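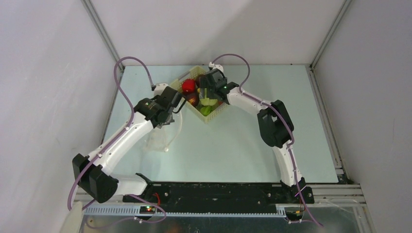
Bringing a group of 20 to a service at a temple - what do we need to know?

Posted by Konrad Jakubowski
Aug 21, 2025

I help run a neighborhood interfaith group in Neston. The Buddhist temple in Fidesholm has invited us to visit, and we have 20 people signed up. Most have never been inside a temple. We are invited to the morning chanting and then a vegetarian lunch with the monks and the lay members.

My questions are mainly practical. Should we bring a gift, and if so, is it for the temple or for the abbot? Is it rude to sit out the bowing? Two of our people are in their eighties and can't sit on the floor. Also, one member wants to wear his clerical collar and I don't know whether that would be taken badly. The invitation was one short paragraph and didn't cover any of this.

Iwona Sadowski

I have gone on visits like this with my parish for several years. Call the temple office and ask for whoever handles guests. Tell them how many are coming and that two need chairs. Every temple I have been to had chairs along the back or side wall, but they may need to put out more.

Gifts: fruit or flowers are normal, given to the temple. Don't bring meat, alcohol, or anything baked with either one. Some temples also avoid garlic and onions, so check before anyone cooks. If you want to give money, put it in the donation box or in a plain envelope at the office. A monk may not be allowed to take cash from your hand.

Bowing: you can stand quietly with your hands together or just at your sides. Visitors are not expected to bow. Shoes come off at the door of the hall in most places, so wear decent socks. Cover shoulders and knees. Don't point your feet at the altar if you do sit on the floor.

The collar is fine. Ours wore his and the abbot introduced him to everyone.

At lunch wait until the monks have started. Where I have visited, the meal was silent until a bell rang, and our group talked right through it the first time.

Marisol Carhuamaca

just go and copy what other people do. they are used to visitors. we brought oranges

Yaryna Shevchuk

Mostly agree with Iwona, but customs differ a lot between Chinese, Thai, Tibetan and other temples, so find out which tradition it is first. In some of them the monks don't eat after noon, so a group that shows up late for lunch is a real problem for them. Leave early - parking in Fidesholm is bad.

Ask before taking photos in the hall.

Related topics
Who speaks first at a joint prayer service?
Renting the Pietrzak hall for an interfaith dinner
Thank-you letter to a host congregation - sample wording
Can children attend a chanting service?

Contact us | Community rules | Copyright Villari Community Help | Back to top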